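Enberg gold project

The Enberg gold project is a mineral exploration project held by Inent, a listed exploration company. It covers a belt of weathered volcanic and sedimentary rocks beneath shallow sand cover. The project comprises 2 granted exploration licences and takes its name from the former Enberg pastoral station.

Geology

Gold at Enberg occurs in quartz veins along the contact between basalt and shale. The main prospect, Clellovitz, lies on the eastern side of the belt, where the contact is offset by a series of faults. The smaller Saengthong prospect is to the south. Weathering is deep across both areas, and fresh rock is seldom seen at surface.
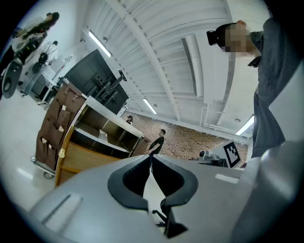

Exploration history

Early work was limited to soil sampling and a small number of shallow holes, few of which reached bedrock. Inent later completed an aircore programme of 1,994 metres, the greater part of it at Clellovitz. Holes were drilled to blade refusal - the point at which the bit can no longer cut the rock - and samples were collected as four-metre composites. Intervals returning raised gold values were then resampled at single-metre spacing.

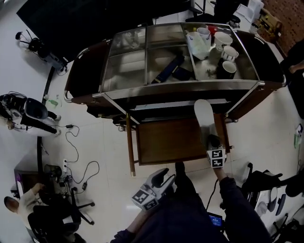

Follow-up drilling at Saengthong was deferred until February, after access tracks had been repaired. The programme closed the line spacing over the southern fault and extended coverage to the licence boundary.

Status

No mineral resource has been estimated for the project. Inent holds the licences outright, subject to a royalty payable to the previous holder on any gold produced.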